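4.2 복원 사운드 카드의 버스 타이밍 측정

앞 절에서 말씀드린 것처럼, 오래된 노트북용 사운드 카드를 다시 만드는 작업에서 가장 오래 붙들고 있게 되는 부분은 음원 칩 자체가 아니라 버스와 칩 사이를 이어 주는 작은 논리 회로입니다. 본 연구에서 제작한 Vilum 보드 역시 그러했습니다. 회로도만 놓고 보면 주소 디코더 하나와 버퍼 몇 개로 충분해 보였지만, 막상 카드를 꽂고 당시의 게임을 실행해 보면 배경 음악은 잘 나오면서 효과음만 한 박자씩 밀리는 일이 잦았고, 그 까닭을 찾느라 한 계절을 거의 다 보냈습니다. 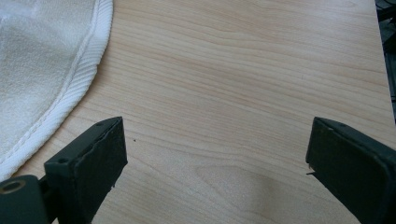

측정에는 Dramstead 사의 구형 노트북 7대를 사용하였습니다. 모두 같은 계열의 슬롯 제어기를 쓰지만 펌웨어 판본이 조금씩 다르고, 대기 상태를 삽입하는 방식도 기종마다 제각각이어서 비교 대상으로는 오히려 반가운 조합이었습니다. 각 기종에서 I/O 쓰기 주기를 1000회씩 기록하고, 칩 선택 신호가 내려간 시점부터 데이터가 안정되는 시점까지의 간격을 구하였습니다. 기록에 쓴 프로그램 Marty는 DOS 환경에서 동작하는 작은 상주 프로그램으로, 인터럽트를 잠시 막아 두고 정해진 레지스터에 같은 값을 되풀이해 쓰는 단순한 구조입니다. 단순하다고는 하나 메모리 관리자가 올라와 있을 때와 그렇지 않을 때의 결과가 꽤 달랐으므로, 이후의 모든 측정은 메모리 관리자를 내린 상태에서 진행하였음을 밝혀 둡니다.

가장 빠른 기종에서 얻은 간격의 중앙값은 185 ns였고, 가장 느린 기종에서는 884 ns까지 늘어났습니다. 이 정도로 벌어질 줄은 저희도 미처 예상하지 못하였습니다. 느린 쪽 기종은 전원 절약 기능이 켜져 있으면 첫 번째 쓰기에서만 유난히 긴 지연을 보였는데, 음원 칩의 주소 레지스터와 데이터 레지스터를 연달아 건드리는 게임에서는 바로 이 첫 지연이 문제를 일으켰습니다.
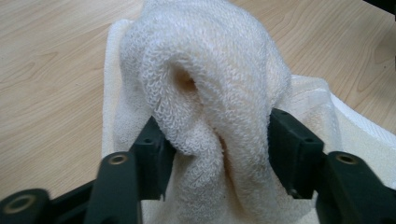 그래서 두 번째 시제품에서는 디코더 뒤에 한 단짜리 래치를 두어, 주소와 데이터를 카드 쪽에서 잠시 붙잡아 두도록 고쳤습니다. 래치를 넣으면 당연히 지연이 한 단 더 생기므로 빠른 기종에서 손해를 보지 않을까 걱정하였으나, 귀로 들어서는 차이를 알아차릴 수 없었고 기록된 파형에서도 누락된 쓰기는 보이지 않았습니다. 다만 샘플 재생을 위한 DMA 흉내 기능은 사정이 조금 다릅니다. 해당 슬롯 규격에는 DMA 신호선이 없으니 소프트웨어가 그 역할을 대신해야 하고, 프로세서가 느린 기종일수록 재생 중에 화면이 눈에 띄게 버벅거립니다. 이 부분은 래치만으로 해결할 수 있는 성질의 것이 아니어서 5장에서 따로 다루고자 합니다.
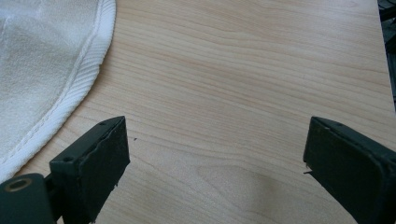

그림 4. 옅은 색 나무 상판과 왼쪽 위의 흰 천.

아날로그 출력단에 대해서도 몇 마디 덧붙이고 싶습니다. 초기 시제품에서는 하드디스크가 움직일 때마다 헤드폰으로 가느다란 잡음이 새어 들어왔는데, 접지면을 디지털부와 아날로그부로 나누고 한 점에서만 이어 주니 한결 조용해졌습니다. 연산 증폭기의 전원에는 작은 필터를 더하였습니다. 부품 값이 조금 오르기는 하지만, 옛 게임의 조용한 도입부를 들어 보신 분이라면 이 선택에 공감해 주시리라 믿습니다. 같은 방식을 Cloltard 확장 독에 꽂은 상태에서도 시험해 보았고, 독의 자체 스피커로 들을 때에는 필터의 유무를 구별하기 어려웠습니다.

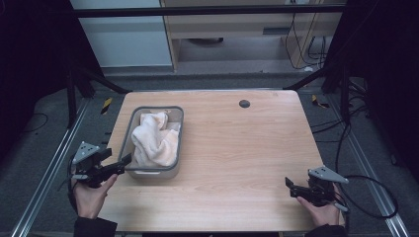

4.3 드라이버 초기화 순서

카드가 올바르게 배선되어 있더라도 슬롯 제어기가 I/O 창을 열어 주지 않으면 소리는 나지 않습니다. 본 연구의 초기화 프로그램은 먼저 카드의 속성 메모리를 읽어 식별 정보를 확인하고, 이어서 I/O 창을 설정한 다음, 마지막으로 음원 칩의 타이머를 이용해 응답 여부를 점검합니다. 제조사의 카드 서비스가 이미 올라와 있는 경우에는 창 설정이 서로 겹칠 수 있으므로, 프로그램은 기존 설정을 읽어 본 뒤 충돌이 있으면 아무것도 바꾸지 않고 안내문만 출력한 채 종료합니다.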